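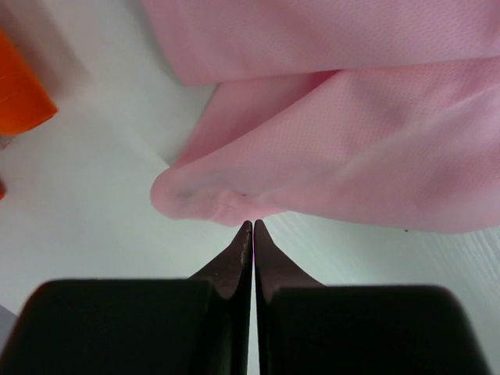

Ukar Shared Workshop, Zestden
Project Gallery: The Tang Tabletop Arm
Posted 2019-08-25

Tang is a member-built robot arm intended for the handling of small household textiles. It has been under construction in the Ukar workshop since last October and is open to all members who have completed the electrical safety orientation. The project is led by Oleksandra Stelmakh, who also maintains the build notes and the parts cabinet. This gallery records the arm at its textile bench and is published for members, prospective members and other workshops considering a similar build.

Unless otherwise noted, the views are from the small camera at the wrist of the arm. The gripper therefore occupies the lower part of each one.

The Gripper

The gripper has two fingers that open and close along a single line. Each finger is broad and dark at the base and narrows toward the tip, so that the working end is small enough to approach a fold lying on the table. The shape was settled after four earlier versions, the drawings for which are kept in the project binder. The first of these had flat, square ends and was suited only to stiff items such as cardboard sleeves and box lids.

The tips receive the most wear. Members will notice a chipped patch on the inner edge of the left finger. It has been entered in the repair log, and the finger remains in service until the replacement pair has been fitted and checked. Members are asked not to sand or fill the existing tips, as the closing position stored in the software is specific to them.

Pinch grip on pink mesh fabric, with the cloth gathered at the fingertips.

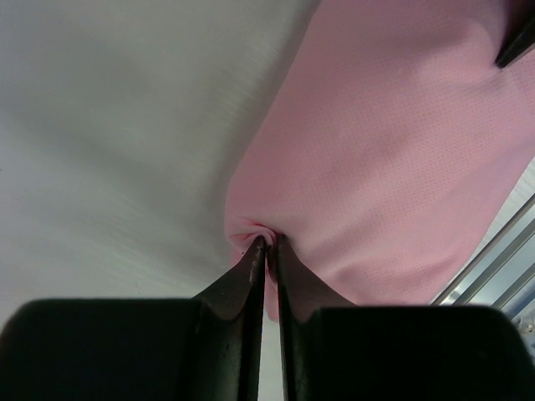
Grip force is limited in software. The control program, Enum, was written by members in the evening programming group and runs on the bench computer. It accepts a closing value between 0 and 100, and the bench setting for fabric is to be left as posted on the laminated card beside the keyboard. Higher values strain the finger joints and offer no benefit with light material. A member who believes that a different value is required should raise the matter with the project lead before making the change.

Enum keeps a record of each session, including the commanded position of every joint and the views from the wrist camera. The log holds 1200 entries before the oldest are overwritten. Members who wish to keep a session should copy it to their own drive at the end of the booking.

Frame and Wiring

The supporting frame is assembled from slotted aluminum extrusion. The material was chosen for ease of adjustment, and brackets can be moved along the slots with a hex key and no drilling. Several members have asked whether wood would serve equally well. A wooden stand was used during the winter and proved adequate for the arm at rest, but it shifted under quick movements and had to be re-squared before each session.

Black mounting plates are bolted to the extrusion where accessories are to be attached. When a plate is moved, its new position should be marked on the frame drawing posted at the bench. All bolts on the frame are to be checked for tightness at the start of a booking, and the check is to be initialed on the session sheet.

Wiring is to be kept clear of the path of the arm. Old tape should be removed in full when a cable is rerouted, and residue cleaned off with the solvent wipes in the second drawer. This work is not yet finished, and members with an hour to spare are encouraged to sign up for it on the task board.

Pink cloth held by its lower end, beside the aluminum extrusion and a black mounting plate.

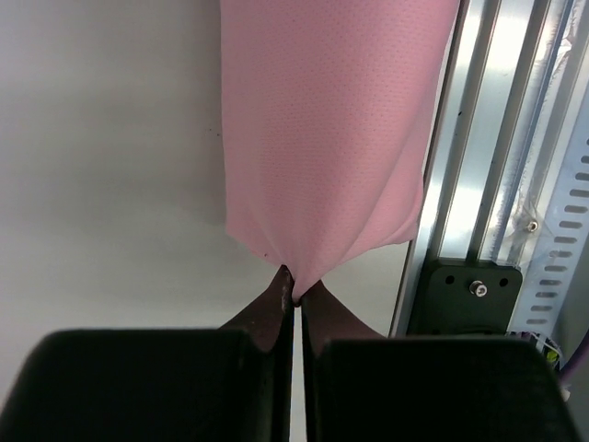 The Textile Bench

The bench is kept plain so that cloth can be told apart easily from the surface. It has a white top, and the wall behind it is left free of shelves and notices. Articles used in sessions are soft, light in color or strongly colored, and without zippers, buttons or metal trim. Donated items are welcome on the same terms and may be left in the marked bin at the front desk after laundering.

The exercise now under development is the transfer of single pieces of cloth from the table to a basket. A person does this without much thought. For the arm, each piece presents a different arrangement of folds, and the place at which to take hold must be chosen again every time. A raised corner or a gathered end is the preferred point. Flat areas are avoided, as the fingertips slide across them and may mark the bench top.

Pink and orange cloths on the white tabletop, with the lined wicker basket at right.

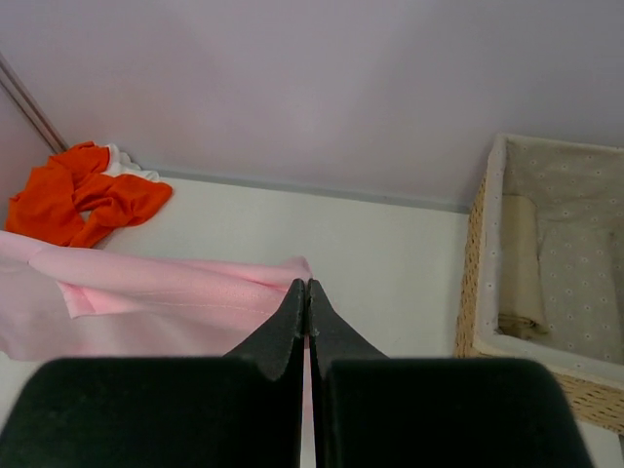
The basket should stand clear of the cloths, with enough open table between them for the gripper to turn. Its position is measured from the edge of the table and entered in Enum at the beginning of the session. If the basket is moved by hand at any point, the position must be entered again before the arm is restarted. Its fabric lining is to be smoothed down over the rim at the same time.

Members should stand outside the taped line on the floor whenever the motors are powered. The stop button is mounted at the left corner of the bench and is to be tested before each use. Cloths are to be rearranged by hand only when the motors are off and the status light is dark.

Access and Bookings

The bench may be booked in blocks of 2 hours through the front desk or the members' page. New users are scheduled with an experienced operator for their first booking. Long hair must be tied back, and loose sleeves, lanyards and scarves are to be removed before entering the work area.

The build notes, the frame drawing and the current version of Enum are available on the workshop's shared drive. Corrections to the notes, and requests to reproduce material from this page, should be addressed to Oleksandra Stelmakh in care of the Ukar front desk, Zestden.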